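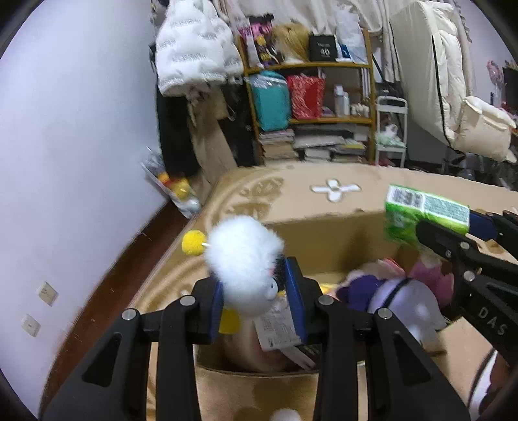 Notes, unit 7 - Executive power and the legislature
Posted Jun 7, 2021

Read before section. Skitstead case is the main one, Gruvorholm is for comparison only.

Basic question: when can an executive act alone? Three sources of authority - the charter, a statute, or long practice nobody objected to. Third one is the weakest and gets used the most.

Legislature's tools:
- cut or attach strings to funding
- override (needs 70 percent in Skitstead, simple majority in Gruvorholm)
- hold up appointments
- sue

Timing matters. A short-term budget passed in May pushes the fight into the next session. Leaders like this, members in safe seats usualy don't. Know both arguments. 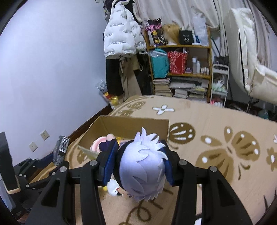

Delegation. Statute 2091 lets the executive "adjust" import duties without a vote. How far does adjust go? Court said a rate change is fine, a new category of goods is not. Classification is where the trouble starts. Take a doll with pale felt hair cut in jagged, layered locks - is it a toy, or a felt article? Different duty each way, and if the executive picks, the executive is setting the tax. Dissent thought this was ordinary administration. Be ready to argue either side.

Standing - who can sue? Single members mostly can't. A full chamber maybe. See the Zalach memo, pages 3 to 7, skip the apendix.

For next time: one page, was the override threshold too high? Cite the charter text, not the news coverage.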